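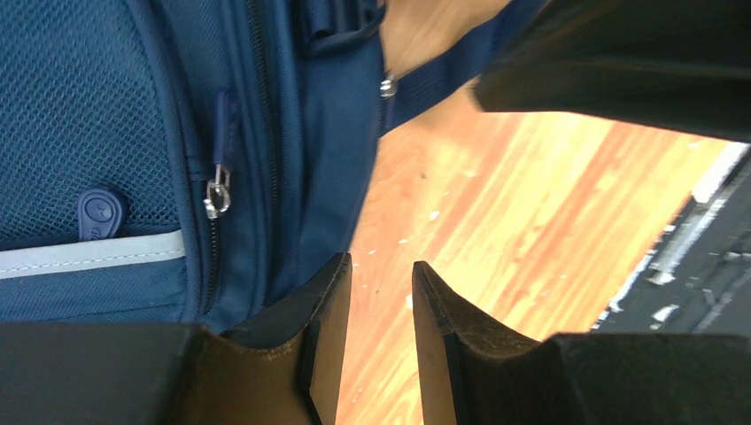 Plirkholm Home Recording Club – Reviews

3 min read

I have used the Narnari compressor plugin on vocals since February, and now I feel ready to write something about it. Before this I used only the compressor which came with my DAW.

The window is simple. There are five knobs and one meter, and the text is big enough for my old laptop screen. The attack knob is the best part. On a slow setting the consonants stay clear, and the voice still sits well above the guitars. On a female voice with much breath I needed a de-esser after it.

I am less happy with the presets. Most of them are too strong, and "Soft Lead" is not soft – I had to turn the mix knob down to 53 per cent before it sounded natural. The manual explains the side-chain filter in three lines and I did not understand them.

The processor load is low. The price is 57 euros, and for me this is fair, but wait for a sale if you already own the Clistov one. They are quite similar on drums.

Comments

Pak-hei Kwan
Did you try it on bass? Mine loses the low notes unless the side-chain filter is on.

Kenneth Ogilvie
Agree about the presets. I start from the default and save my own.

Pak-hei Kwan
Thanks Kenneth, will do the same.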